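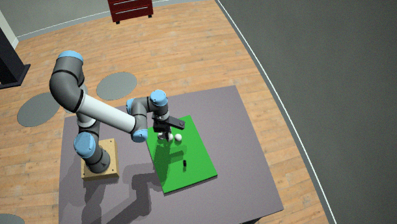
By Shu-fen Su

Fiction

The Ferry to Grullcombe

The ferry to Grullcombe left at 4 in the afternoon, and my aunt had told me three times not to miss it. There was no other until the morning. I came to the pier with one suitcase and the box with the bread in it, and I was early, so I sat down on the wall and waited.

The bread was not for me. It was for Evanthia Andreadis, who had baked bread on the island for most of her life and who now, my aunt said, could not lift her arms above her shoulders. My aunt had learned the recipe from her when they were both young. Now she was sending it back, one loaf, wrapped in two towels.

"Tell her it is from the old starter," my aunt said. "She will want to know."

"And if she does not remember you?"

"Then say nothing and give her the bread."

The crossing took longer than I had expected. The sea was gray and not very high, but the boat moved in a slow way which made me close my eyes. A man beside me was eating an orange. He asked if I was going to the island for the walking, and I said no, for a visit. He told me that 2,679 people had lived in Grullcombe when his father was the postman, and that his father had known the handwriting of all the ones who wrote letters. Then he gave me a piece of his orange and went to stand by the rail.

It was June, so there was still plenty of light when we arrived. The village went up the hill from the harbor in one street. My aunt had drawn me a map on the back of an envelope, but she had drawn it from memory, and the memory was old. The shop with the green door was not there. The well was there, with a cover on it. I went up and then down again, and at last I asked a girl who was washing a bicycle.

"The bakery house?" she said. "It's the last one. You have to knock hard."

I knocked hard. For some time I heard only a radio. Then the door opened and a small woman in a blue cardigan looked at me, then at the suitcase, then at the box.

"You are not from the insurance," she said.

"No. I am the niece of a friend of yours. She worked here with you, many years ago. She sent you something."

She did not ask which friend. She turned around and walked into the kitchen, and I understood that I should follow her.

The oven took up one whole wall. It was black inside, and somebody had put flowerpots in its mouth. Evanthia sat down at the table and pointed with her chin at the place in front of her. I opened the box and took off the first towel, and then the second. The loaf had become a little flat on one side from the journey.

She bent down and smelled it. She stayed like that for so long that I began to worry.

"Too much rye," she said.

"She told me to say it is from the old starter."

"I can smell what it is from." She sat up again. "She always put too much rye. I told her this every morning. Every morning she said yes, yes, and the next day, the same. Cut it, please. I can't do it myself."

I found the knife in the drawer where she told me to look. The crust was hard and the knife was not sharp, and I made a bad job of it. She watched and did not comment, and I thought this was kind of her. She ate the first slice without butter. Then she ate half of another one.

"Does she still sing?" she asked.

I had never in my life heard my aunt sing. I had lived in her house since I was nine years old. I knew how she folded newspapers and how she talked to the neighbor's cat, but I had not heard one note.

"Sometimes," I said.

Evanthia looked at me with great attention. "You lie like she does also," she said. "Very politely."

She told me then about the winter when the flour boat, the Camargo, did not come. It was stuck in Skametti with a broken engine, and the village had flour for two days. They mixed in potatoes, and after that chestnuts, and after that something she did not want to name. My aunt was nineteen. She stood at the oven at three in the morning and sang, because it was cold and because she was afraid, and people opened their windows to hear. After the winter a man from Gesov came to buy fish, and he stayed a week longer than the fish needed.

"She went with him," Evanthia said. "You know this part."

"I know she was married."

"He was a good man. I wanted him to be a bad one." She moved the crumbs together with the side of her hand. "She left in the night. She took a cup of the starter with her, in a jar, under her coat. She thought I did not see. I was standing on the stairs."

"You didn't say anything?"

"What should I say? It was only flour and water."

The radio was giving the weather for the fishing boats. She listened to it until the end, as people there must do even when they have no boat. Then she asked me to reach up to the shelf over the oven and bring down the jar behind the coffee tin. It was an ordinary jar with a cloth tied over it. It was empty, and very clean.

"Mine died," she said. "Four years ago, when I was in the hospital. The girl with the bicycle was feeding it, but she was a child then, she forgot. I told her it was nothing. She cried a lot."

I held the jar. I did not know where to put it down.

"Can you make it again from the bread?" I asked.

"No. It's baked. It is finished." She shook her head at my ignorance. "You people from the town. Is there a telephone in your pocket?"

There was. She told me to call my aunt and then to hold it close to her ear, as her arm would not go so high. I heard it ring on the other side, far away, in the hall where the coats are. It rang many times. My aunt is slow on the stairs.

When she answered, Evanthia did not say hello.

"Too much rye," she said. "And you will have to bring me a cup of it. Yourself. Don't send the girl."

I could hear that my aunt was speaking, but I could not hear the words. Evanthia closed her eyes. I changed hands, for my arm was getting tired, and we stayed there in the kitchen until it was too dark to see the oven.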